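Re: [konier-club] Table clearing practice, where are we?

On 28 Dec 2024, the Konier list wrote:

> Hi all, I missed the last two sessions. Are we still doing dishes first, or has trash moved up? And is the tray still on the left?

Hello, and welcome back, we missed you! Yes, the tray is still on the left (the blue one), and the big bin is still off the right end. Dishes go in the tray and trash goes in the bin, same as we agreed in November, and after 37 logged runs I'm feeling pretty good about the plates. Paper is another story. The kraft bag and the foil give both arms plenty to think about, bless them.

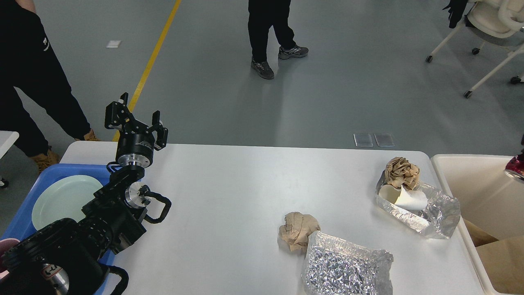
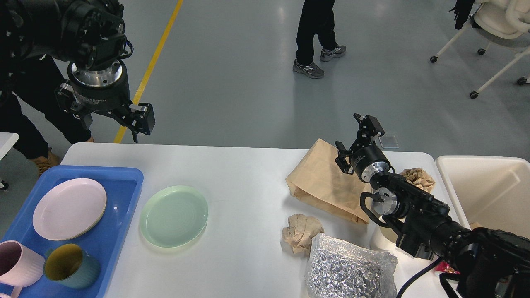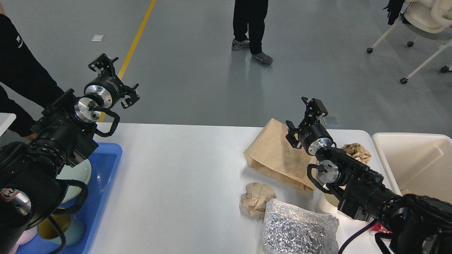

## What I'd love help with

- Sorting the Stolmont log. It has 478 entries now, and up to 211 of them still need a label.
- Trying a slower close on the right gripper for crumpled paper. Start at 8 on the speed setting and see how you like it.
- Checking the cable loops on both arms before you power up, please!

Come by whenever you can, even for half an hour. I'll bring the good cookies.

Warmly,
your Konier list keeper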